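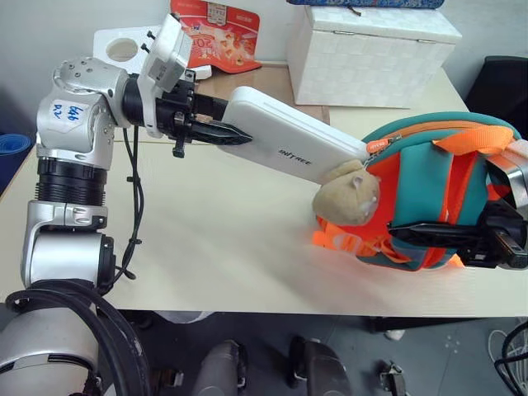 Week 6: Two-arm tasks and action chunks

Reading: Flelik manual, the chapter on the control loop. Bring your logs from Thursday.

1. Why two arms are harder

With one arm, the policy only has to get its own gripper to the object. With two, the target of one arm may be held by the other. Packing a bag is the task we use in this unit: one gripper holds the side of the backpack, the other brings in the power bank. If the holding arm drifts, the goal moves, and a plan made before the drift is wrong.

A soft bag also has no fixed shape. We don't try to model it. The policy sees camera images and joint positions and outputs joint targets for both arms together.

2. Chunks

The policy predicts 100 steps at a time. The controller runs the first 27, then asks for a new chunk. Short chunks react faster but tend to jitter where they join. Long ones are smooth and slow to correct. Blend the overlap with a weighted average, and keep the weights the same for both arms, or they will fall out of step.

3. Grasp state

Don't use commanded gripper width to decide whether something is held. Use measured width. A long, flat object held by one end can also turn in the fingers when its far end touches the bag, and width won't show that. Check the wrist view as well.

4. Data

The Ondthorpe set has 409 episodes of bag packing. Split by episode, never by time step. Neighboring steps are nearly identical, and a split by step gives a test error that means nothing.

Lab work

Train the baseline in Festora with the default settings. Save the checkpoint at step 2959 and run it again with the blend turned off. Plot the joint targets for both arms over one episode and mark each chunk boundary.

Hand in the two plots and half a page of comments. The Samuel simulator is fine for the first run if the arms are booked.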